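The Ledger at Skaltness

The ferry brought the last two validators to Skaltness in the rain, and the harbor office signed them in without asking for papers. Papers had stopped mattering on the island. What mattered was the key, and everyone over sixteen carried one on a cord under the shirt.

I had been keeper of the north node for 6 years. The work was dull. I checked the fan, read the temperature, and compared the last block against the copies at Gasano and Trotbridge. When all three matched I wrote a line in the paper log and went home for supper.

That night they did not match.

Gasano and Trotbridge agreed with each other. Mine was different by one entry, a transfer of 2000 shares in the water plant from the town to a company called Bright. The signature was good. I ran it again and it was still good.
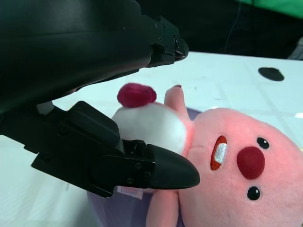 The Second Copy

I called Gasano first. The keeper there told me to drop my copy and take theirs, as the rules said. Two against one. It would have taken a minute.

I asked if she had seen the Bright entry come through. She was quiet for a while. Then she said it had come through in the afternoon, and she had been told to leave it out.

"Told by who?"

"By the people who pay for the line," she said, and hung up.

Trotbridge did not pick up at all.

I made tea and sat down with the log. The town had voted on the water plant in July, in the school gym, with the doors propped open for the heat. I had voted to sell. So had most of my street. Bright had offered 1000 more than anyone else and had promised to leave the data from the meters with the households. The people who ran the line had wanted those meters for years.

My copy was the true one, and by morning the rules would throw it out.

There was an old printer in the cupboard, used for tide tables. I fed it what paper I had and printed the block, then the one before it, then the signatures. It was slow. Around three it jammed and I cleared it with a butter knife.

At six I put on my coat, took the pages under my arm, and walked down to the harbor office. The validators were awake, eating toast. I laid the first page on the table between their plates and asked them to get out their keys.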